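Scribble pattern

A scribble pattern is a surface decoration made of loops, coils, spirals and rough circles that look as if they were drawn quickly by hand. You'll find it on curtains, wrapping paper, wallpaper, printed panels, mugs and the insides of envelopes, and once you start looking for it you can't really stop (I've been looking for years, so be warned!). I've written this entry for the Daneshvar pattern pages, and as usual I've been allowed to ramble.

Name

Most people I know say "scribble". Printers I've spoken to prefer "scrawl" for the thin-lined sort and keep "scribble" for the thick. My mother called all of it "telephone pattern", after the doodles she made on the pad in the hall while she was waiting for my aunt to finish a sentence, and I still think hers is the best name of the lot. The Daneshvar pages settled on "scribble pattern" in April, after a long argument about whether "doodle" should have its own entry. It now does, and it's very short.

What counts as a scribble

The line has to look drawn. It can wobble, cross over itself, get fatter on the bends and stop for no reason. A neat spiral made with a compass is a spiral pattern and belongs on another page, although I'll admit there are plenty of designs sitting between the two. I tend to ask myself whether I could copy it exactly at the first go. If I could, it's probably too tidy.

Colour doesn't come into it, but black on white is far and away the commonest, and there are good practical reasons for that. One ink is cheap. A black line on white also puts up with poor printing very well — a bit of a smudge just looks like more scribble.

The motifs

The coil is the one everybody draws first. You start in the middle and go round and round until you get bored. Beginners' coils nearly always get wider on one side, and designers who draw for a living will put that lopsidedness back in on purpose.

The ring is a circle gone over two or three times without lifting the pen, so that the lines don't quite sit on top of one another. I love these. They look like the marks left by the bottom of a cup, and a good sheet of rings has a lovely bounce to it.

The spring is a row of loops running along in one direction, like the handwriting exercises we did at infant school. It works well as a border and rather badly as a main pattern, where it starts to look like a fence.

The nest is simply a tangle. Everything overlaps and there's no middle to it. Nests are handy for filling gaps between coils, and a lot of older sheets have small ones tucked in where the designer obviously ran out of ideas.

Repeats, and why they're hard

Any pattern sold by the roll has to repeat, and this is where scribbles get awkward. A flower can be put down again a hand's width along and we all accept it as another flower. A scribble is meant to be a one-off, so the moment you spot the same wonky coil twice the whole thing falls flat. I once slept in a guest room in Flarkville where one coil had a sort of beak on it, and I lay there finding that beak over and over, right up to the ceiling.

The usual cure is a bigger repeat. The other is to turn the block upside down on every second row, an old trick that still works beautifully with scribbles as they haven't got a right way up. Touran Sharifi, whose sheets I've collected since I was a student, draws her nests so that they run across the join, and I've sat with a magnifying glass and failed to find where one block ends.

Scale

Small scribbles read as a grey texture from across a room. Large ones jump forward and make the wall seem closer than it is. I've got a large one in my downstairs loo and visitors do remark on it. Middle sizes are the most forgiving, and they're what I'd tell anyone to begin with.

The Rutum sheets

The biggest collection I know of is the Rutum archive, with 1468 sheets on paper and cloth. Of those, 1294 are in black only. Kamran Khosravi did the sorting and put them in drawers by motif, so you can ask for "rings, thick" and somebody will bring you a great stack of them, and there goes your afternoon. The remaining sheets are mostly navy or brown, with a very odd group in mustard that I can't say I'm fond of.

A smaller set of 26 sample books came from Trodix, a printing firm that made shelf paper and drawer liners. These are well worth seeing, partly for the notes in the margins. One simply reads "more mess please".

On walls and panels

A scribble on a flat wall is a fairly calm thing. Put it on several walls that meet at corners and it gets much livelier, as the eye wants to carry each line round the bend and usually can't.
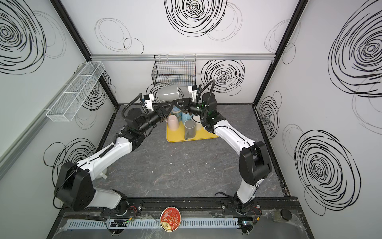
Wyn Jarman wrote in to say that I'm too hard on corners, and that a line which breaks there looks perfectly natural so long as the black is thick enough. Thin lines are the ones that show the mismatch, in Wyn's view, and anyone hanging a thick scribble should stop fussing and get on with it. I've since tried it in my own hallway and I have to say the thick one did look better, though I fussed anyway.

Plain surroundings help a great deal. I like a scribble next to something grey or stone-coloured, and I'd keep it well away from stripes.

Making your own

Use a fat brush pen and cheap paper, stand up, and draw from the shoulder. Fill far more sheets than you need. Firouzeh Ghaffari suggests using your other hand for the rings, and it does loosen them up nicely (my coils done that way were dreadful, mind you). Choose your favourites the next day, cut them out, and push them about on a white sheet until the gaps look even.

See also

Doodle; Spiral pattern; Shelf paper; Half-drop repeat

Page last revised 2026-07-24. Spelling of two motif names corrected by Ehsan Akbari.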